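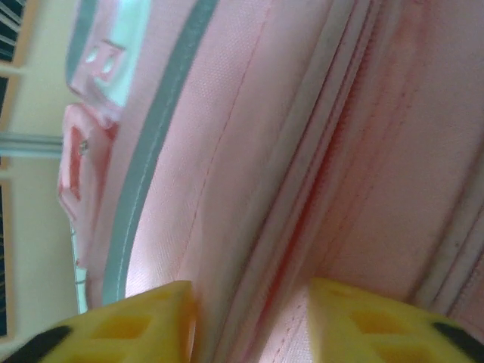 Light pink fabric, zipper seams and grey-blue piping, close up.

Help Center > Bags and Backpacks > Fabric Care and Zippers

Fabric Care and Zippers: Frequently Asked Questions

14 comments | 73 shares

These answers cover the fabric bags and backpacks we sell and repair at Tirkemari. Most of them apply to other makers' bags too, as long as the bag is woven fabric with sewn-in zippers. For leather and waxed canvas, see the separate page.

Can I put my backpack in the washing machine?

We don't recommend it. The machine bends the back panel and the foam in the straps, and the drum is hard on zipper pulls. If you have already washed it that way and it looks fine, there is nothing further to do. Next time, wash it by hand in a sink or bathtub.

How do I wash it by hand?

Empty every pocket, including the small one inside the main compartment. Open all the zippers and shake the bag upside down. Fill the sink with lukewarm water and a teaspoon of mild liquid soap. Push the bag under, leave it for 21 minutes at most, and go over the dirty spots with a soft brush. Rinse until the water is clear. Do not wring it. Hang it upside down with the zippers open, away from heaters and direct sun.

Will a light color like pink fade?

A little, over years. Sun does most of it. Bags that live on the back seat of a car fade fastest, and usually on one side only. We can't re-dye a faded panel to match.

My pink bag has picked up blue from my jeans. Can I get it out?

Sometimes. Denim dye comes off best in the first few days. Use cool water and mild soap on a white cloth, and blot instead of rubbing. Stop if the cloth stays clean. Do not use bleach, including the kind sold for whites, as it can turn pink fabric yellow or orange.

The seams look darker than the rest of the bag. Is that dirt?

It may be. Dust settles in the channels next to a zipper and along raised seams, and it holds on there longer than it does on a flat panel. Try a dry toothbrush first. Stitching is also often a shade darker than the fabric on purpose, so check a seam inside a pocket. If the thread is the same color there, it's the thread.

How do I clean the piping?

Piping is the narrow trim that runs along the edge of a panel. Wipe it lengthwise with a damp cloth. Going across it pushes grime down into the seam on both sides. If the cord inside has started to poke out at one end, don't cut it. Push it back in and close the opening with three or four small stitches, or send it to us.

The zipper sticks. What should I do?

Look for fabric or a loose thread caught in the slider. If you find some, hold the fabric flat on both sides of the zipper and move the slider backward a little at a time. If nothing is caught, brush the teeth and run a plain white candle along them, then open and close the zipper a few times. We don't use oil or cooking spray on fabric bags. Both leave a stain that won't wash out.

The zipper closes but opens again behind the slider.

The slider is worn. On a metal slider you can sometimes squeeze the back edges together gently with pliers. That works for a few months, and then the slider has to be replaced. Joyce Simiyu at our repair desk replaces them, and the zipper itself can usually stay.

Can you replace a whole zipper?

Yes, if the fabric on both sides is sound. Zippers set along a curve take longer than straight ones. The new tape may not match the old one exactly. We keep 40 colors in stock and will send you a photo of the closest before we sew anything.

How much weight can the fabric take?

That depends on the bag, so check the label. Seams give out before fabric does, almost always at the top of the shoulder straps. If you see the stitch holes stretching there, take out the heaviest things and get it looked at.

How should I store a bag I'm not using?

Clean, dry and loosely stuffed with paper or an old towel. Leave the zippers half open. Folding it flat under other things leaves creases in the panels, and they can be slow to come out.

How long do repairs take?

Roughly two weeks. October is slower. Please wash the bag before you send it. We return dirty bags unrepaired.

Who do I contact?

Write to Chrysanthi Kouris through the contact form, with one photo of the whole bag and one of the damage.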